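Posted in January by Danica Nikolovski

The Skatdale training top, home and away

I've been banging on about this one to anybody at the club who'll stand still, so it may as well have its own page. The Skatdale is the long-sleeved training top we had made for Jallside Rovers' second team last season, and you can now order it for your own side in any two colours you like.

Blagoje Dimitrov drew the first one on the back of a fixture list (I still have it!) and we've fiddled with the collar ever since. It used to be a proper fold-over collar, very smart, but the goalkeepers hated it, so now it's a plain round neck with a bit of ribbing. The sleeves are cut long enough to pull over your hands at a cold throw-in.
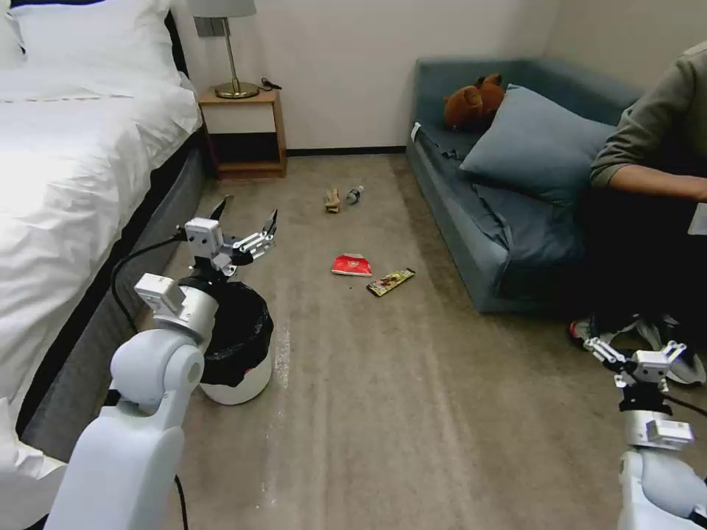
Numbers and names are heat-pressed, and I'd go for the bigger size on the back if your ref has eyes like ours. We've washed my own top 60 times, over and over at 30 and then a few at 40 by mistake, and the 7 is still all there. The badge is stitched. Send it to us as large as you've got it, please, as a tiny one off your phone comes out fuzzy.

Sizes run from age 7 up to 3XL. They come up a touch snug across the shoulders, so if you're between two, go up. Radka Leka does the sample bag and can post you a few to try on at training before you commit.

The smallest order is 2 tops, which is handy when someone joins late, and the price drops once you get to 300, if you're a league or a big junior section. Matching Skavon shorts are on their way but I haven't got a date yet, so don't promise them to your players!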